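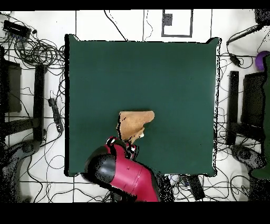
Pemholm open day -- who went?

hexkeydan
Posted 9:14 pm
Back from the open day at Pemholm, typing this before I forget it all. Went mainly for the towel folding demo, which was the one everybody on here was going on about in July. Short version: liked it, more than I thought I would. Long version when I've eaten.
Parking was awful btw. If you go next year take the bus.

mossgate
Posted 9:22 pm
I was there! Afternoon slot. Did you get the talk from Anel Ngcobo or the other one? Ours was Anel and she was great, took questions the whole way through, no slides.

hexkeydan
Posted 9:31 pm
Anel yeah. Morning slot. She said they call the folding setup Givar and the one in the next room is Tarnance, and Tarnance was down all morning so we got a double helping of towel. Fine by me.
OK so notes, in no order:
- one tan towel, green table. They start it crumpled, no neat starting pose
- the goal is flat first, fold second. Flat is the hard bit by a mile
- they had it going with no one driving for most of our slot, then took over by hand for a couple of tries so we could see the difference
- 500 practice runs before they even let it try alone. Anel's number
- quiet! I expected a racket

pallet_jack_Joe
Posted 9:40 pm
500 runs to fold a towel. My kid learned in an afternoon and she complained the whole time.

mossgate
Posted 9:43 pm
Your kid had years of practice picking stuff up first Joe.

pallet_jack_Joe
Posted 9:45 pm
Fair. Still. I run a line with 200 boxes an hour going past one arm and it does not miss. I don't see why a towel gets a whole open day.

rowanberry_k
Posted 9:58 pm
Because a box is the same box every time. A towel has no shape. You grab a corner and the rest goes wherever it wants, and half the time the corner you need is underneath. I did two years on bagging and film and I'd take boxes any day of the week.
Did they say what it does when it can't find a corner?

hexkeydan
Posted 10:06 pm
Asked exactly that. Anel said it picks the thing up somewhere high, lets it hang, and puts it down again, hoping for something easier to read. Sometimes takes a few goes. She was pretty open that some starts are just bad and it can get stuck in a loop. Got one pic of what it has to deal with:

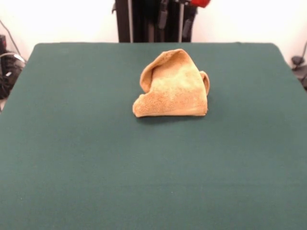 Towel on the table. Good luck finding a corner in that

rowanberry_k
Posted 10:11 pm
Oof ok. The bit that sticks up on the right is where I'd go. Straight edge along the front is tempting but you'd want to know what's tucked under on the left there.

mossgate
Posted 10:15 pm
Right flap for me too. A guy in our group said grab the peak and shake. Anel said people say that every single session lol

tinsnip
Posted 10:24 pm
Going to be the grump here. I was in the afternoon slot as well and I thought it was oversold. The flyer said "household laundry" and what we got was one towel on a bare table. No shirts, no socks, no pile. I asked about a shirt and was told "next year". Also slow. I stopped watching after the third try and went to get a coffee and it was on the same towel when I came back.

hexkeydan
Posted 10:29 pm
Flyer was a bit much, agreed. But Anel said up front it was one towel and why. I'd rather see one thing done live than a slick video with the fails cut out.

tinsnip
Posted 10:33 pm
If you got that intro, good for you. We were late in because the tour before us ran over and she'd already started. So maybe I missed the part that makes it impressive.

mossgate
Posted 10:36 pm
She did say it in ours tinsnip, but the door was still opening and closing. You couldn't hear much from the back.

Li-hua Wu
Posted 10:52 pm
Hi all, I help out with the Givar setup, someone sent me the link. Sorry about the afternoon start, that was our fault, the sessions were too close together. 327 people signed in and we had planned for 200. Flyer wording is noted too, I didn't write it but I did see it before it went out so I can't complain.
On shirts: we have tried. It is not ready to show. Sleeves.
On speed: yes, slow. We could run the arm faster but then the cloth swings more and settles in a worse spot, so you lose the time again. We're working on it

pallet_jack_Joe
Posted 10:58 pm
Respect for coming on here. What's the success rate, ballpark?

Li-hua Wu
Posted 11:03 pm
Depends a lot on the start, and I'd rather not throw out a number from one day with visitors leaning in. There is a write up coming, I will post it here when it's up.

rowanberry_k
Posted 11:07 pm
Does the towel matter? Like would a thinner one be easier

Li-hua Wu
Posted 11:12 pm
Thinner is worse for us, two layers come up together and you can't tell. Thick terry is kinder. We did one week on the Cassim dish cloths and I don't want to talk about it.

tinsnip
Posted 11:15 pm
ok that made me laugh. Will come back next year if there's a shirt. And I'll get there early.

hexkeydan
Posted 11:19 pm
Still owe you all the Tarnance part but I didn't see it run so if anyone from the afternoon did, go ahead. mossgate?

mossgate
Posted 11:21 pm
It was up for ten mins. Will type it out tommorow, off to bed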